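Speaker Notes: How the Hill Streets of Tolentino Got Their Shape
Local History Evening, December 20, 2018

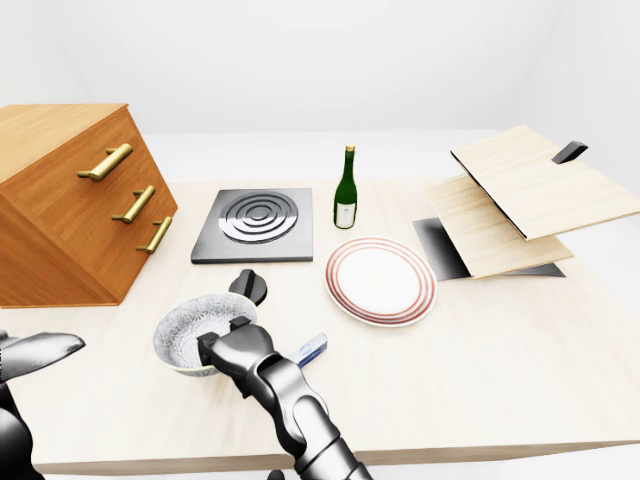 TALKS & LECTURES

Good evening, everyone, and thank you for coming out on a cold night so close to the holidays. (Wait for the back rows to settle. Check that the microphone is picking up.)

I want to start with a question I get every time I give a walk up in the hill section, usually before we've even reached the second corner. Why don't the streets line up? You come up from the station on what feels like a perfectly sensible street, and then it bends left for no reason you can see, and bends again, and before you know it you're looking down at the roof of the house you just passed. I lived here for years before I thought to wonder about it, so please don't feel bad if you never have either.

The short answer is water. The long answer is the rest of this talk!

Before there was a town, there was the Hestano tract – 1,346 acres of woods, rough pasture and one very stubborn brook. It was sold as a single piece because the owners couldn't agree on how to divide it. The buyer was the Skernesura Land Company, which had already laid out a few square blocks on flat ground elsewhere and fully meant to do the same thing on ours. (Slide with the first plan. Give people a minute with it, they like to look for their own street.)

You'll notice the first plan is a grid, ruled straight across the hill as if the hill weren't there. There are 168 building lots on it, all the same width, and by my reckoning close to a third of them would have been in the brook or hanging over it. The company put in nine stakes along what was supposed to be the main avenue, and that October it rained for most of the month, and the lower end of the avenue went down the slope with the stakes still in it.

So they drew it again. The second plan is the one we live in. The streets follow the old cow paths and the line of the brook, and the lots are all sorts of shapes, which is why some of you have a backyard like a slice of pie. I have one myself, and I have never managed to put a fence around it that looked right.

(If we are running behind, skip the next part and go to Cekedska Park.)

Now, a word about the deeds, because somebody always asks. The early ones said a house had to stand at least so far back from the road, and that no owner could cut down a street tree without asking the company in writing. The setback changed from one block to the next, so please check your own before you quote it to a neighbor. The tree rule was taken seriously for a good long while. There is a whole folder of letters in the library, some of them quite cross, and my favorite goes on for four pages on the subject of one sycamore. Read the short passage here if the mood in the room is good.

Cekedska Park is the piece that was left over. It was too wet to build on and too steep to farm, and the company gave it to the town when it was winding up its business. The town was not especially grateful. It took years for anyone to put in a path, and the first footbridge was paid for by neighbors who passed a collection jar from door to door and raised almost 3,475 dollars over two summers. The stone steps by the upper gate came later, and I still don't have a good date for them. If anybody here has family pictures taken on those steps, I would dearly love to see them.

(Slide with the walking map. Leave it up through the questions.)

I'd like to close with the brook itself. Most of it runs in a pipe now, but if you stand at the low end of the park after a hard rain you can hear it under the grate – and if you then walk uphill and keep to the sound, you'll find you've followed the street the whole way. Try it on your way home, if it isn't too icy.

Questions. Repeat each one for the back of the room. Handouts are on the chair by the door, and please take one for a neighbor.

14 shares | 3 comments

Contact | © 2018 Tolentino Local History Evenings | Back to top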